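Notebook, household tasks, Posel kitchen set
Continues from the previous entry on cabinet doors

Carried over: door-opening runs are closed out, no more time on them this month. Moving to the stovetop group, starting with pot relocation between burners. The question from Hirose is still the one at the top of the project sheet: which kitchen chores can be handed to a single arm today, with no person standing by, and which ones only look that way in a demo reel. They want a list with yes or no against each line. I would like to give them that, but a few lines are going to read "yes, if" and they should be warned.

Setup. Single fixed-base arm, parallel gripper, kitchen scene from the Posel set, policy from the Killent branch. Physics step unchanged from the door runs. Pot start position randomized within the reachable part of the cooktop, yaw randomized over the full circle. Target is a named burner. Success is pot base inside the outer ring, upright, gripper open and clear, all within the time limit. A pot that ends up in the right place but with the fingers still closed on it is scored as a failure. This was argued over last time and I am keeping it strict, as a person cooking would not count that as done either.

Batch was 400 episodes. 395 completed and scored. The other five aborted at reset when the pot spawned intersecting the knobs; these are excluded from the rate and logged separately. Spawn region needs a margin on the front edge. I have put one in but have not rerun.

Failures: 15 in the scored set. I went through every one by replay. Rough sorting:

- Tipping on release. Pot is set down with slight tilt, fingers open unevenly, pot rocks and walks out of the ring. The most common kind.
- Early release. Fingers open before contact with the glass. Height estimate is off by a small amount and the pot drops. Scored as failure when it bounces out, and as success when it does not, which I dislike. A full pot dropped from that height would be all over the stove. Add a contact velocity limit to the scoring.
- Elbow near joint limit on the rear burners. The arm stalls short of the target and runs out the clock.
- One case of the wrong burner. The target ring and its neighbor were swapped in the task file. Our error, not the policy's. Left it in the count until the file is fixed so the numbers match the raw log.

On the rear burners generally: reach is adequate on paper, but the wrist has to fold back over the cooktop and there is little freedom left for leveling. Most of the tipping cases come from there too, so the first and third kinds may be the same problem. Front burners had no stalls. A base moved left would help the left side and hurt the right. A taller column might help both. Neltness has the height study and I will ask for it before changing anything here.

Grasp. The policy was trained with side grasps and top grasps mixed, and it has settled on closing around the upper part of the pot nearly every time. In simulation this is fine. On a real stove the upper part is where the steam comes out, and finger pads have a temperature rating. Also it does not work with a lid that overhangs. Options are to penalize top grasps, or to give it pots with handles and see if it learns to use them. I prefer the second. Handles are what the household has.
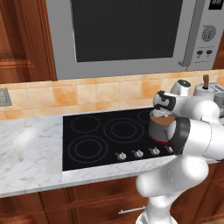 Posel kitchen set, 26/03/2020

Pot in the gripper over the right rear of the cooktop, just off the glass. This is the pose I mean by folded back: the arm goes up and out to the right, then the wrist comes back left to get over the burner. Note where the fingers hold, around the top. The microwave is directly behind and above, so lifting higher to get a cleaner descent is limited. I tried adding clearance to the lift waypoint and the planner began rejecting paths for collision.

The counter appliances behind the arm on the right have not been hit in any run so far. They are static bodies with coarse collision shapes, so this is weak evidence. Ask for finer meshes before claiming clearance in the report.

Contents. Every pot in this batch is a rigid body with fixed mass. Nothing sloshes and nothing spills, and the center of mass stays put. A person moving a pot of soup slows down without thinking; this policy does not slow down at all. Peak wrist acceleration on the transfer leg is well above what I would want over a hot stove. Until there is at least a shifting mass inside the pot, the line in the table should read "moves an empty or solid-filled pot" and nothing wider.

Time per episode is not yet good. Most of it goes to the approach, where the arm hovers and corrects. A person does the same move in one motion while looking at something else.

Entry for the Hirose table, draft:
Move pot, front burners: yes, empty pot only.
Move pot, rear burners: not unattended.
Move pot with liquid: not tested.
Turn knob: not tested, next.
Wipe cooktop: not tested, no contact model for cloth.

Storage: replay archive for the full batch is 3,518 files. Keep the failures and a sample of the successes, delete the rest after the contact velocity check has been run over all of them.

To do
- fix burner names in task file
- rerun with spawn margin
- contact velocity limit in scoring
- handled pots from the Posel object list
- column height numbers from Neltness
- knob turning: start with the leftmost, arm base is close to the right-hand ones and may block itself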